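Lista de revisión de la sala de juegos y del pasillo, planta baja. Ronda de abril, hecha el lunes antes de la apertura. Marco con **[x]** lo que está conforme y con **[ ]** lo que queda pendiente. Los comentarios van debajo de cada punto, en cursiva cuando son para el turno de tarde.

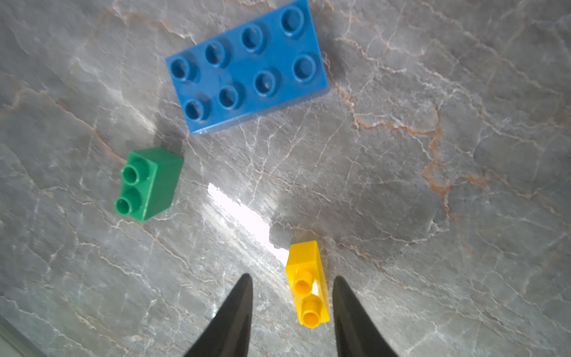 *Sedow*

Pido disculpas por mi español escrito; si una frase no se entiende, pregúntenme y la corrijo en la copia del tablón.

## 1. Entrada y pasillo

- [x] La puerta de entrada abre completa y no roza el suelo.
- [x] El cierre alto funciona desde dentro con una sola mano.
- [ ] Protector de dedos en el lado de las bisagras.
 - Falta el trozo inferior, 19 cm. Está pedido a Hister, pero todavía no tenemos respuesta. Mientras tanto la puerta se queda abierta con el gancho.
- [x] Salida de emergencia sin obstáculos.
 - *Para la tarde: los carritos de bebé se dejan en el lado de los percheros, no en el otro.*
- [x] Luz de emergencia. Hice la prueba con el botón y se encendió bien.
- [ ] Felpudo. La esquina derecha se levanta. He puesto cinta, y la cinta no es una solución.

## 2. Enchufes y calefacción

- [x] Tapas en todos los enchufes bajos.
- [x] Cables de la lámpara recogidos detrás del mueble.
- [ ] Rejilla del radiador grande.
 - Un tornillo gira sin apretar. Necesita un taco nuevo, yo no lo tengo de esta medida.
- [x] Temperatura del agua en el lavabo pequeño, medida después de dejar correr el grifo. Correcta.

## 3. Paredes y muebles

- [x] Estantería fijada a la pared en los dos puntos de arriba.
- [x] Cajones con tope.
- [ ] Altura del estante de pinturas.
 - Está a 100 cm y un niño de cuatro años ya llega. Propongo subirlo, o guardar las tijeras en otro sitio. Prefiero la segunda cosa, que es más rápida.
- [x] Papel pintado, cuando lo hay: bordes pegados, sin tiras sueltas que un niño pueda arrancar y meter en la boca.
 - El papel de flores gusta mucho, pero hay que pasar la mano por las juntas en cada ronda, porque con el dibujo una junta abierta no se ve fácilmente.

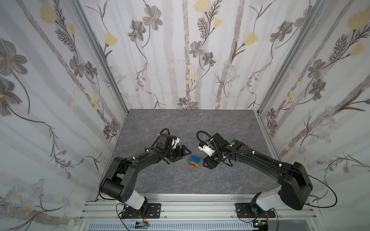 ## 4. Juguetes y piezas pequeñas

- [x] Piezas de construcción grandes separadas de las pequeñas.
 - Para los menores de tres años usamos solamente las grandes. Si una pieza entra en el tubo de control, se retira, también cuando es de una caja buena.
- [ ] Piezas con grietas o con el borde mordido.
 - Retiré 11 de la caja Fladoteck. No tienen puntas, pero el borde raspa. Están en una bolsa con etiqueta en el armario alto, no las devuelvan a la caja por favor.
- [x] Construcciones desmontadas antes de lavar.
 - *Para la tarde: si dos piezas se quedan unidas, el agua se mete entre ellas y no seca. Hay que separarlas todas.*
- [x] Superficie de juego lisa, sin restos de pegamento.
- [ ] Esquinas de las mesas bajas. Una protección de espuma está despegada. El adhesivo que vino en el paquete de Du no aguanta el producto de limpieza.
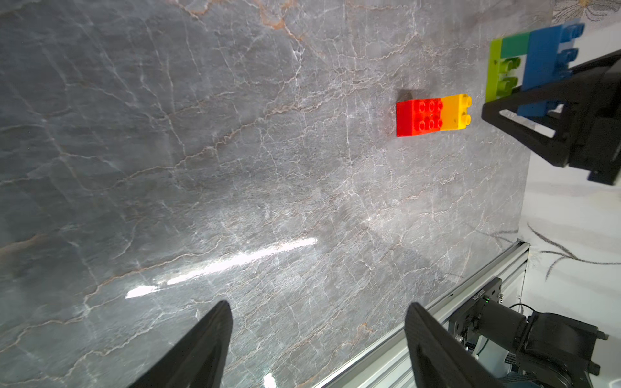
*Punto 4: piezas todavía unidas sobre superficie veteada.*

## 5. Limpieza y botiquín

- [x] Productos de limpieza bajo llave.
- [ ] Alcohol de 70 para superficies.
 - Queda un fondo de botella. Anotado en la lista de compras.
- [x] Botiquín completo, con tiritas de dos tamaños y guantes.
- [ ] La hoja de teléfonos del botiquín es vieja. Hay dos números tachados a mano y no sé cuál de los nuevos es válido.
- [x] Cubo de pañales con tapa y pedal.

## Pendiente para la próxima ronda

1. Protector de dedos de la puerta (urgente).
2. Tornillo de la rejilla.
3. Tijeras fuera del estante de pinturas. Esto se puede hacer hoy mismo.
4. Espuma de la mesa, con otro adhesivo.
5. Felpudo.
6. Hoja de teléfonos.

Quien termine un punto, que escriba su inicial y el día al lado. En la ronda pasada encontré dos puntos hechos y sin marcar, y los revisé otra vez desde el principio.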